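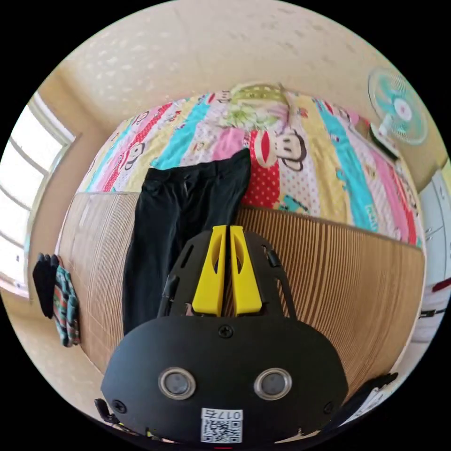 Como é que uma notícia chega até nós?

Olá! Eu trabalho num jornal pequenino chamado Mirnier, na cidade de Briresthorpe, e há uma pergunta que me fazem sempre que vou a uma escola: "Como é que vocês sabem o que aconteceu se não estavam lá?" Adoro esta pergunta! É mesmo boa, e a resposta mete telefones, muita paciência e uma coisa chamada agência de notícias.

Imaginem que há uma cheia em Moya, uma vila a 400 quilómetros da minha secretária. O rio subiu de noite e as ruas ficaram cheias de água. Eu estou em casa a dormir (e a ressonar, diz a minha família). Quem é que me conta?

Primeiro, quem lá vive. As pessoas ligam para os bombeiros, e os bombeiros saem com os barcos e as bombas de água. Só depois é que aparecem os jornalistas da terra, quase sempre de galochas. Um deles pode trabalhar para uma agência de notícias. A nossa chama-se Elevent. Uma agência é assim uma espécie de fábrica de notícias para outros jornais: escreve textos curtinhos e manda-os para rádios, televisões e jornais que pagam para os receber.

O primeiro texto da Elevent costuma ter uma frase ou duas. "Rio transborda em Moya, dizem os bombeiros." E pronto, mais nada! Às vezes os leitores zangam-se connosco por sabermos tão pouco, mas no princípio é mesmo assim, e é preferível escrever pouco do que inventar.

Reparem naquele bocadinho: "dizem os bombeiros". Chama-se a isto citar a fonte. A fonte é quem nos deu a informação, e o leitor tem direito a saber quem foi. Quando o vosso colega diz que amanhã não há teste, vocês perguntam logo "quem é que te disse?", não perguntam? Pois eu passo o dia inteiro a fazer isso, e ainda me pagam.

E os números? Ui, os números dão tanto trabalho! Numa cheia destas, a primeira notícia pode dizer que 4 famílias tiveram de sair de casa. À hora do almoço já são 23. Alguém mentiu? Não. De manhã ainda estava escuro e havia ruas onde os bombeiros não tinham conseguido chegar. Por isso é que escrevemos "pelo menos", que quer dizer: sabemos destas, pode haver mais.

Antes de publicar, eu tenho 3 perguntas coladas no monitor, num papel já bastante amarrotado:

Quem é que disse isto?
Essa pessoa viu, ou ouviu contar?
Há mais alguém que confirme?

Se não consigo responder, pego no telefone outra vez. Há dias em que ligo tantas vezes para o mesmo quartel que já me conhecem pela voz.

E quando nos enganamos? Acontece, e é uma vergonha daquelas de ficar com as orelhas quentes. Uma vez troquei o nome de uma ponte, e tive de escrever uma correção no jornal do dia seguinte, a dizer qual era o erro e qual era o nome certo.

Há notícias que assustam, eu sei. A mim também me assustam de vez em quando. Se virem uma assim, falem com um adulto de quem gostem e façam-lhe todas as perguntas que quiserem. E se alguém vos mandar uma mensagem com uma coisa espantosa que aconteceu não sei onde, experimentem as perguntas do meu papel antes de a passarem aos amigos. Podem copiá-las à vontade!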